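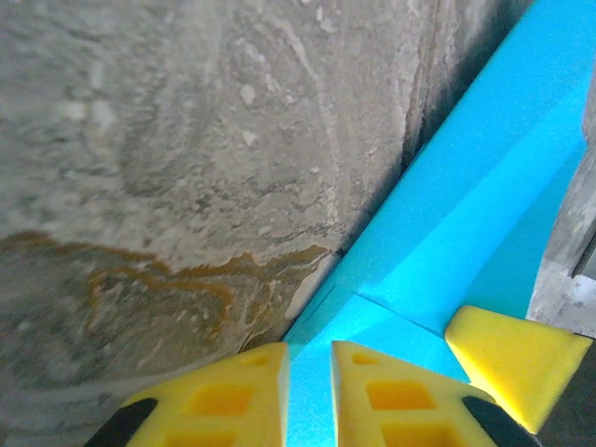

4 Aufräumen und Reinigen auf Betonböden

Dieses Kapitel gilt für den Ultimon mit Zweifingergreifer ab Softwarestand 3. Es beschreibt, welche Arbeiten das Gerät in Werkstatt, Keller und Garage übernehmen kann und welche weiterhin von Hand zu erledigen sind.

4.1 Was das Gerät kann

Der Ultimon hebt leichte, formstabile Teile vom Boden auf und legt sie in den Kütt-Sammelbehälter. Gut geeignet sind Schaumstoffblöcke, leere Kartons und Kunststoffteile mit geraden Kanten. Ein Durchgang mit 14 Teilen dauert auf ebenem Boden 17 Minuten. Von Hand geht das schneller.

Nicht geeignet ist das Gerät für:
Kabel, Lappen und Folien
Glas und Scherben
Teile mit Öl oder Fett
Flecken und festsitzende Rückstände im Beton – der Greifer kann nicht schrubben

4.2 Aufheben einrichten

1. Boden fegen. Kleine Splitter und Krümel setzen sich in den Vertiefungen der Fingerpolster fest.

2. Fingerpolster prüfen. Beide Polster müssen fest sitzen und sich parallel gegenüberstehen.

3. Im Menü »Aufgaben« den Eintrag »Aufheben« wählen und die Unterlage auf »Beton, fleckig« stellen.

4. Ein Probeteil mit 5 cm Abstand zur Wand auslegen und »Testgriff« drücken.

5. Während des Testgriffs neben dem Gerät bleiben. Rutscht das Teil, die Griffkraft um eine Stufe erhöhen und den Test wiederholen.

6. Mit »Übernehmen« speichern.

Hinweis: Rostränder und dunkle Fugen erkennt die Software gelegentlich als Gegenstand. Das Gerät greift dann ins Leere und versucht es bis zu 3 Mal. Betroffene Stellen in der Karte als »Bodenmuster« markieren.

VORSICHT: Nicht zwischen die Finger fassen, solange die Anzeige leuchtet. Bei Schaumstoff die Griffkraft höchstens auf Stufe 5 stellen. Höhere Werte hinterlassen Druckstellen.

4.3 Nach der Arbeit

1. Gerät ausschalten und den Greifer öffnen.

2. Vertiefungen der Polster mit einem trockenen Pinsel ausbürsten. Keine Lösungsmittel verwenden.

3. Boden kontrollieren. Liegen gebliebene Teile von Hand einsammeln – besonders an Kanten und Fugen bleibt öfter etwas zurück.

Rostflecken mit dem Betonreiniger Grallo nach Packungsangabe behandeln. Den Ultimon erst wieder einsetzen, wenn der Boden trocken ist.

Bearbeitung Kapitel 4: Brigitta Reisinger
Stand: Montag, 5. Januar 2026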